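Test Operator, Gripper Comparison (fixed term)
Brarkeck - Manipulation Test Group

Brarkeck is hiring two test operators for a comparison of parallel grippers on multi-arm tabletop cells. The work covers finger geometry, wrist camera placement and controller tuning. The contract runs for 3 months, starting in September, on site at our Sundwood lab.

Operators run scripted trials by teleoperation and in autonomous mode. The current task set is built on nested tableware: stacking, unstacking and single-item transfer between a wood surface and a perforated plate.

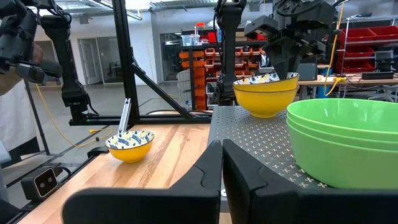
Page last changed: September, by M. Tazi

Each finger set is run for 100 trials per task. Operators reset the bowls to the marked start layout, log the grasp result and tag slips, double picks and rim contacts. Fingers are swapped between blocks, and the wrist camera is recalibrated after every swap.

Required:
Experience operating a robot arm, in a lab or on a production line
Basic Python or shell scripting
Ability to follow a written protocol without variation

Helpful:
Stereo camera calibration
Prior use of the Radwan controller or Tedine finger sets

Shifts are four hours, mornings or afternoons - please state a preference. Training is paid.

Send a resume and a short note on relevant equipment to Vsevolod Shevchuk, Room 202, Brarkeck, Sundwood. Quote reference "Gripper Comparison" in the subject line.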